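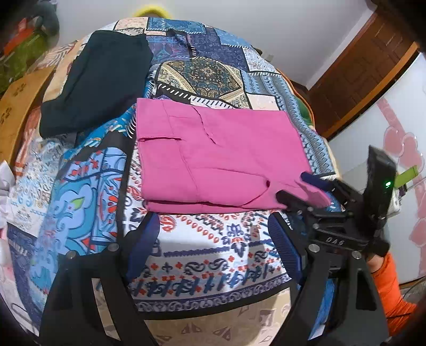
Apr 2, 2024

Dye shed notebook, madder and cochineal trials

Started the second madder bath this morning with the new batch of root from Goltow. It is ground coarser than the last lot, so I soaked it overnight in rainwater and strained it through muslin twice. Bath held well under a simmer the whole time. The last lot went brown on us when Reynaldo let it get too hot in October, and I didn't want that again.

Weighed out 564 g of wool for the main pot, alum mordant from the tub marked Mulligan. Two small test skeins went in with it, one with chalk added and one without. The chalk one is clearly redder. The other is closer to brick. Tags are on both, please don't take them off.

Cochineal: used 6 g, ground fine, second extraction kept in the jar on the low shelf. Aileen wants a cooler pink for the Idska order and I think we can get there with a pinch of cream of tartar, but the cotton is still not taking it evenly. It needs a tannin step first. Chiamaka has oak gall powder left over and will bring it. Cotton pieces to be scoured again before anyone tries, there is still something in the cloth that resists at the fold lines.

Water: the tap water is hard and it shifts the cochineal toward purple. I have gone back to the rain barrel for everything except rinsing. Barrel is low. If it doesn't rain we will have to buy distilled, and I'd like to know the price before we commit to the larger pot.

The thermometer on the left burner reads 4 degrees high against the glass one. I wrote this on tape on the handle. Vira thinks the probe is bent.

Light test strips are in the south window, half covered with card. Goltow madder, old madder, cochineal on wool, cochineal on cotton. Leave them until I ask for them.

To do:
- oak gall bath for the cotton
- 2000 ml beaker is chipped at the lip, order another
- ask Clatura if they still sell weld by the kilo
- clean the strainer properly - there is root stuck in the mesh

T. Espiritu

Dye shed notes - questions to Teodoro Espiritu - Back to top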